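We use cookies to remember your settings and to count visits. By continuing to use this site you agree to our use of cookies. Accept | Manage preferences

A Town With One Small River: Hanna Yurchenko on Hitetti

When I first wrote to Hanna Yurchenko to ask whether she would talk to me about the town of Hitetti, she sent back a bus timetable with one departure circled in pen, and nothing else. So I took that bus, and she met me at the stop in a raincoat, and we had walked most of the length of Mill Street before I remembered to get my notebook out.

Yurchenko moved here 18 years ago, meaning to stay one winter, and has since put together what must be the fullest account of the place anyone has written. It runs to 263 pages, and she is still adding to it. "I keep getting letters," she told me. "Somebody's aunt remembers where the dye house stood, and then I have to go and look, and then of course there is another chapter."

Hitetti has some 3000 people, and it lies in the lower part of the Flasine valley, where the hills open out and the ground gets soft. The river that made it, also called the Flasine, is so narrow in August that children jump across it. I said I had expected something grander, and she laughed and said that everybody does.

"People think a town needs a big river," she said. "Ours needed a steep one. Up above the church it drops very fast, and that was enough to turn the wheels. There were eight mills at one time, all on that one stretch, and all of them quarreling about the water."

The quarrels are her favorite subject, and I will admit they became mine too over the course of the afternoon. The mill owners kept a shared book in which each one wrote down when he had opened his gate and for how long, and Yurchenko has read every page of it. "They are so polite," she said, "and so angry! One man writes 'I trust my neighbor slept well' every morning for most of a month, and you know perfectly well that he means the neighbor had taken all the water in the night."

We stopped for soup at the bakery on the square, which does a very good one with barley, and talked for a long while about the railroad. It never came to Hitetti. It went to Virnanent instead, over the ridge, and for a couple of generations that was felt as an insult. Yurchenko takes a milder view of it. Virnanent got the station and the big brick warehouses, she said, and Hitetti kept its old street plan, with the lanes running down to the water the way they always had.
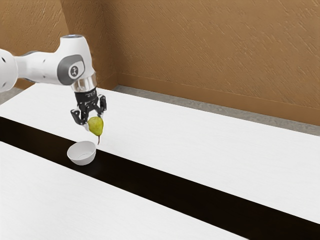

The town today

Most people who live in Hitetti now work somewhere else, a good many of them in Virnanent, and the early bus over the ridge is standing room only. But the shops on the square are mostly let, and the school has had to open up its old top floor again, and Yurchenko is pleased about both.

"When I came, you could buy bread and you could buy stamps," she said. "Now there is a place for bicycles, and a woman who mends clocks, and you can have your hair cut. I don't say it is a city - but you can get through a week."

She worries more about the water. The Flasine came over its banks in December and got into the cellars along the bottom lanes, and there has been talk ever since of putting in a wall. She would like to see the old mill channels dug out first. They took the high water off for a very long time, she says, and several of them are only full of leaves and garden soil. She has drawn a map of where they run and will show it to anyone who asks, and to a few people who haven't.

I asked her, as we walked back up toward the stop, whether she ever thought of writing about somewhere else. She took the question seriously and was quiet for the whole of Chapel Lane.

"Virnanent, perhaps," she said at last. "They have boxes and boxes of papers over there and hardly any of it has been read. But I would have to be fair to them about the railroad, and I am not sure my neighbors would forgive me."

Hanna Yurchenko will lead a walk along the mill stretch on 5th April, starting from the church gate. Boots are a good idea, as the path below the second weir is muddy well into spring.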